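The Acceptance Report

To the Purchasing Office, Prosgate House
July 18, 2020

Kazimír Tóth had written acceptance reports for 38 years, and he began this one as he had begun all the others, with the name of the product and the name of the seller. The product was the Berkis Household Arm. The seller was the firm of Pešek, which offered it on a trial license of 300 days, with the rehearsal kitchen included at no charge.

The residents of Prosgate House were to receive 2 arms if the report was favorable. Mr. Tóth had been instructed to judge the service in the rehearsal kitchen alone, and to record his findings without ornament.

He recorded that the rehearsal kitchen was well appointed. He recorded that the arm was white, and that its manual ran to four volumes. He then opened the session and observed the work.
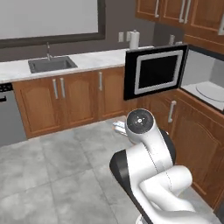
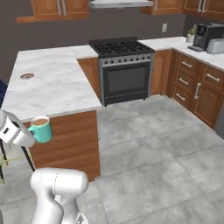 The Berkis Household Arm in the rehearsal kitchen: the open microwave, first view; the teal mug, second view.

Under the heading "Handling of Beverages," Mr. Tóth wrote that the mug had been held at the height of the counter. He considered the sentence and found it correct. He did not find it complete.

His late wife had carried her coffee through the house at Rerkthorpe every morning, and every morning she had set it down in some room and forgotten it. He had found cups on the stairs and on the piano. In October, after the funeral, he had found one more behind the curtain in the study, and he had left it there until the spring.

The form did not provide a heading for this. It provided a heading for "Remarks," with four ruled lines.

Mr. Tóth wrote that the seller should be asked whether the arm could be taught to bring a drink to a person who had not asked for one. He wrote that the residents of Prosgate House seldom asked. He recommended that the trial license be accepted - subject to a satisfactory reply - and signed his name in full.

Then he ran the session again from the beginning, although the procedure did not require it.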